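Notebook, December
Sim data, fridge tasks (Provau kitchen set)

1. Container at shelf
Batch started 09:40. Target 525 episodes, 462 kept after filter. Most rejects were collisions with the open door during approach. Nithin wants them stored separately with the failure label, so they go in a side folder. Render check, arm at the fridge with the small translucent container in the gripper:

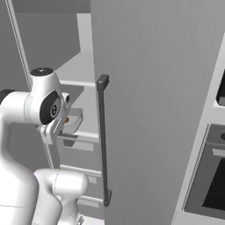 2. Changes for next batch
Door angle randomized, was fixed. Food item pose now sampled per episode. Friction on container walls left alone until Nazma has the slip numbers.

3. Open
Replay 80 kept episodes at half speed, check gripper width against the log. 18 have a timestamp gap near the grasp. Ask Dinesh if the Hastska exporter drops steps.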